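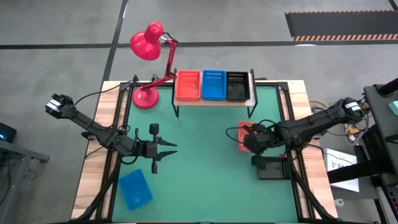 Unit 6: Keeping Household Records

Handout for the evening course, spring term. Instructor: Morag Menzies

Most households keep too much paper and still can't find the page they want. This unit covers what to keep, how long to keep it, and where to put it. Bring a stack of your own mail to class. Bills, bank letters and insurance notices all work well.

Sorting

Make a first pass without reading anything closely. Put each paper in one of 3 groups: act on it, file it, shred it. If you can't decide within a few seconds, it goes in the first group. Do not open folders or label anything yet. Students who start labeling too early usually end up with a folder for every sheet.

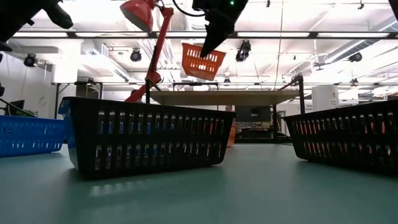

Once the first pass is done, go through the "act on it" group and write the due date in pencil at the top right corner. Anything due within 30 days goes to the front.

How long to keep things

Utility bills: 18 months, unless you claim a home office.
Appliance manuals and receipts: as long as you own the appliance.
Pay stubs: until you have checked them against the yearly statement.
Birth, marriage and adoption papers: permanently.
Tax returns: permanently. Supporting papers can go sooner; see the sheet from Unit 5.

Naming folders

Use the name you would say out loud. "Car" is better than "Transportation." Put the year after the name, never before it, so that all the car folders stay together.

Homework

Sort one drawer at home and write down the folder names you used. Marlene Lins will collect the lists at the start of Unit 7. Read the Cairns chapter on shared accounts, skipping the section on trusts.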